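Iraklis Mavromatis has spent most of this year finding out which gripper can work inside an old desktop PC. He runs the test bench at Kodbridge, in Sastcombe, and he had two units to compare.

"The first one was strong enough, but the fingers were too wide," he says. "You get in near the memory slots and there is no room to open."

The second, a slimmer two-finger model from Clollurow, went on the arm in February. Mavromatis ran 284 cycles with it before he changed any settings.
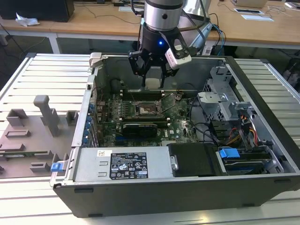
The two-finger gripper above the memory slots of an opened desktop tower.

He says the fingers themselves were seven days' work – new tips, then new tips again. "Grip force I can set in software. Finger shape I have to get right on the bench."

Cables are still the main problem. A loop of wire moves when it is touched, and the controller has no good way to plan for that. "Rigid parts I trust it with. Wires I still watch."

The next round is set at 500 cycles, with the same arm and a different wrist sensor. Mavromatis wants to try the wider gripper again on drive cages, where he thinks it may do better.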